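Arm stoppage at Damport: what we found

Cell 2 at Damport is running again after the fault on 17th February, when the arm came down too low during a block-sorting run and pressed its tool into the wooden board. The force limit tripped and the arm stopped by itself. No one was hurt. The board has a dent 6 mm across near the front edge, which we have sanded out.

Marta Horobets was on shift and pressed the emergency stop as well, as the rules ask. She then kept the gate shut until Fedir Hutsuliak had checked the log. The tool had been changed that morning and the new one is 12 mm longer than the old one. The length stored in the controller had not been updated, so every move ended 12 mm too low – the higher moves didn't show it.
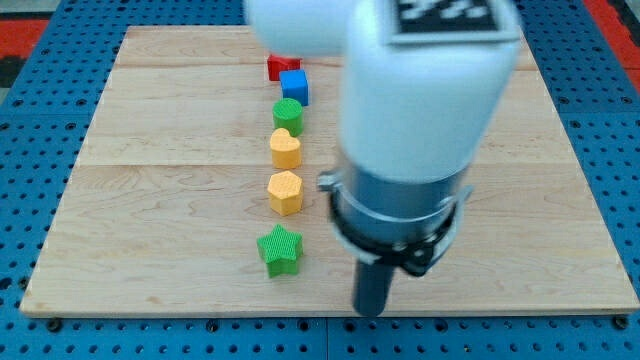
Could the same thing happen on the other cells?

It could on any cell where the tool length is typed in by hand, and for now that means Betberg as well as Damport. Gistville reads the length from a touch-off plate.

Until the plates arrive in March, two people must sign the tool change sheet and the first run must be done at 15 per cent speed. Please don't clear a force trip from the pendant and carry on. Ring Nam-gil Yook first, even if the arm looks fine.

Tamara Prokopenko has put the new sheet in the folder by each cell. Old copies should go in the bin – they have no box for tool length.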